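Parkby Two-Handed Cell: Setup and Care FAQ
Automation Laboratory, Rendelia Institute. Maintained by Pavithra Mathew.

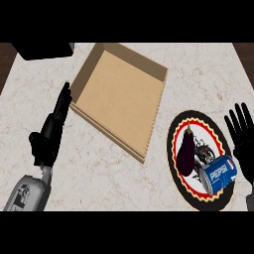

The questions below are those most often received from staff and students assigned to the Parkby cell. They cover the simulated counter station and the physical cell in Room 66.

Must the simulated station be run before the physical cell is used?
Yes. Every new task file is run in simulation first. The run log is attached to the booking request, and requests without a log are returned.

How are the tray and the plate placed?
Both are loaded from the task file. The tray is to be empty at the start, and the items to be moved are to rest on the plate. Positions should be changed in the file and never by dragging objects in the viewer, as dragged positions are not saved.

May the items be replaced?
Item sets are approved by Raghavendra Kaimal. The current set includes an eggplant, a small motorcycle and a Pepsi can. Substitutions require new grasp settings for both hands.

What is the correct starting posture?
Both hands start open, with the fingers clear of the tray and the plate. If either hand loads closed, reset the station and reload the posture file.

How often are the physical hands serviced?
Finger tendons are checked every 8 weeks. Wrist connectors are inspected at the same visit. Users may wipe the fingers with a dry cloth but may not open the palm cover.

What does fault code 1303 mean?
The controller has lost contact with one wrist. Stop the cell, wait two minutes and restart. If the code returns, leave the power off and notify Daithí Hennessy.

Who may adjust the joint limits?
Only maintenance staff. The limits were last revised in October, and older task files must be converted before use.

Where are spare fingertips kept?
In the Korkport cabinet beside the cell door. Please sign the sheet when removing a pair.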